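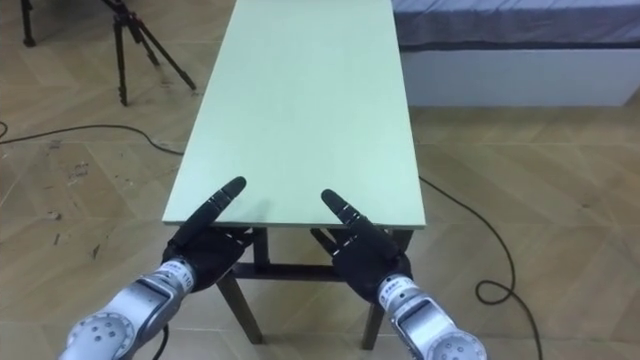
Kayode Oyewole wrote in response to our first draft that a pale table top does half of the inspector's work before the inspector has bent down, and that we ought to separate the colour of the top from the care with which it had been wiped. We agree, and the analysis in this section was redone with top colour as a factor of its own.

4.2 Top colour and missed debris

The tables in the survey fall into three groups by top: pale, mid-tone and dark. Figure 4 gives two views of a table from the pale group. It is long and narrow, with a smooth mint-green top on a dark underframe, and a horizontal crossbar runs between the front legs a little below the top. Tables of this shape were common at the Ernell site, where they are used end-on as well as from the sides. The short end is the place where people stand and the place where cloths tend to stop.

Across the survey we made 652 inspections of 78 tables. Each inspection was carried out after the evening wipe and before the room was next used. The inspector stood at the short end, looked along the top for a fixed time, and marked every speck on a sheet printed with the outline of the table. A second inspector then went over the same top with a hand lamp held low at the side. Anything found by lamp but not marked on the first sheet was scored as missed.

The lamp inspections gave 2,236 specks in all, of which 481 had been missed by eye. Misses were least frequent on pale tops and most frequent on dark ones, with the mid-tone tops closer to the dark group than we had expected. The difference held when we left out the tables with a woodgrain pattern, on which inspectors complained of losing their place.
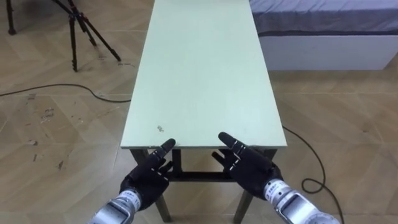

Gervásio Prado
Corresponding author, surfaces and upkeep group

Figure 4. Pale-topped table seen from the short end. In the second view a small dark speck lies on the left side, a short distance from the front edge.

The speck in the second view of Figure 4 is of the kind that makes up most of our counts: small, dark and near an edge. On a green this light it can be picked out from standing height. We would not expect the same of a brown or charcoal top under the same ceiling lights, and the lamp scores bear this out.

Glare worked the other way. Smooth tops show lighter patches towards the far end when seen from the short end, and misses on pale tops were concentrated in the far third. Moving the inspector to the long side removed most of this effect on the tables where we tried it. We did not change the main procedure part-way through, so the figures above include it.

Position along the edge mattered more than we had allowed for. The cleaning sheet supplied by Bratitz asks for overlapping strokes away from the body, finishing at the far end. It does not mention the near edge, and a cloth put down flat to begin the first stroke often leaves a strip in front of it. Specks in this strip were usually seen by the inspector, who was standing over them, but they were also the ones most often left by the wipe.

Two cloths were in use, the Casteo at Ernell and the Goel elsewhere. As each room kept to one cloth throughout, we cannot separate cloth from room and make no claim about either. Underframes were not scored. Crossbars clearly gather dust, but the inspection from above does not reach them, and a separate sheet would be needed.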